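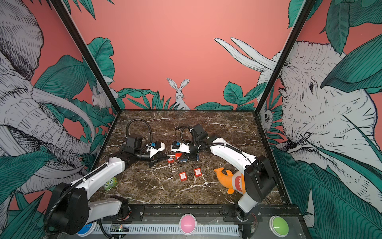 Speaker notes: Drawing animals on big walls
Daiane Pacheco, 10th January

Opening
Say hello, then straight into it. Who here drew on a wall as a kid? Wait for hands. Great, you've already started!

Slide 2: Start with the big animal
Pick one and let it take over. On the Seyoum job I had 63 sketches and the one we painted was a single enormous elephant (still my favourite). Wrinkles are a gift, they cover every wobble in your line.

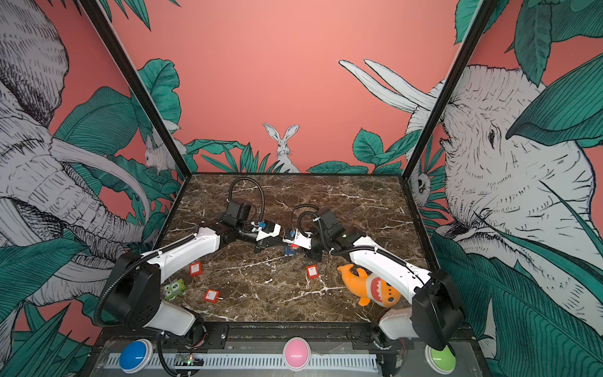 Rabbit in black line work on coral pink, with leaves along the bottom.

Slide 3: Colour behind, line on top
Flat colour first, two coats, then leave it overnight. Talk about the Nosine stairwell, where I rushed it and the grey bled. Pass the brush around here. Mention that coral and teal love each other!

Slide 4: Leaves
Leaves hide corners, power points and bad joins. Paint them in one go with a loose wrist. I did some 200 at Jalia in August and was still finding new shapes on the last day.
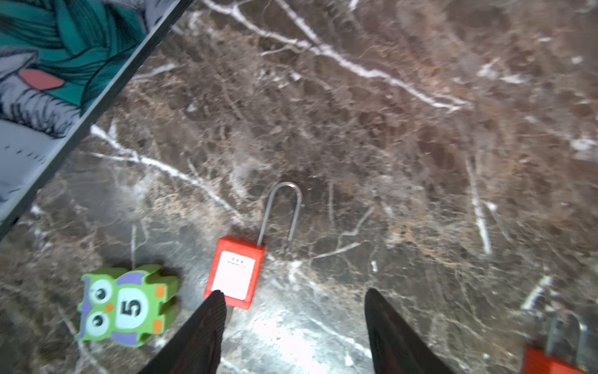
Slide 5: Getting it up there
Grid or projector, both are fine. Show the chalk grid. If time's short, skip the projector story and go to questions.

Finish
Paper's on the back table. Everyone draws one ear, any animal, as big as the sheet allows.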